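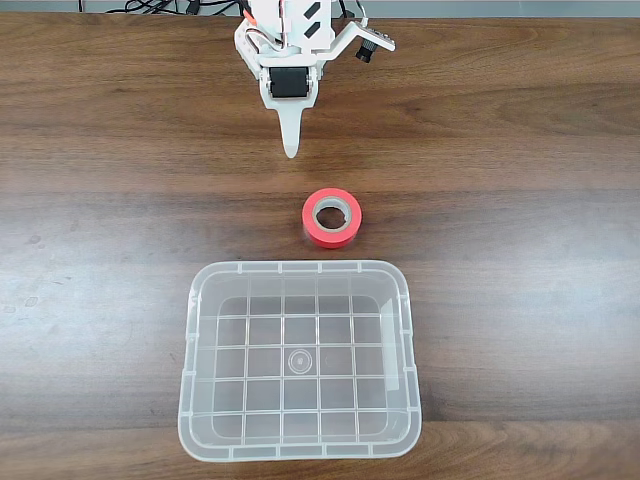

The return of the town repair shop

Monton lost its last furniture repair shop when the owner retired and the building became a phone store. For years after that, a table with a loose leg went to the dump or the basement. Last January a new shop opened on the same street, and it now has a waiting list that runs into spring.

The shop is called Harju. It takes tables, chairs, dressers and the odd door. In its first year it finished 414 jobs, and 137 of those were dining tables. Most came in with the same complaints: water rings, wobbly joints and tops that had split along a glue line during a dry winter.

Prices are posted on the wall. Regluing a chair costs $20 a joint. A full refinish on a table costs a good deal more and takes three weeks, most of it drying time. Customers are told up front when a piece would cost more to fix than to replace. Many go ahead anyway. A table that came from a grandmother's kitchen is hard to price.

Dark finishes are the slowest work. Stain soaks into the soft parts of the grain faster than the hard parts, so a top can turn blotchy if it is rushed. The shop tests every color on the underside first and leaves it overnight. Matching a new leaf to an old table can take five or six tries, and sunlight will still shift the two apart over time.

Grevmont, half an hour north, has gone a different way. The town rents out a workshop by the evening, with clamps, sanders and a spray booth, and residents do their own repairs. The introductory class covers stripping, sanding and wiping on oil. It fills up within a day of being announced.

Both places buy used hardware from Promlow, a salvage yard with 2,934 drawer pulls sorted by size in old library cabinets. Hinges are in the back room, unsorted, and the yard asks that people bring the old one along to compare. It closes at 4 p.m. and does not take cards.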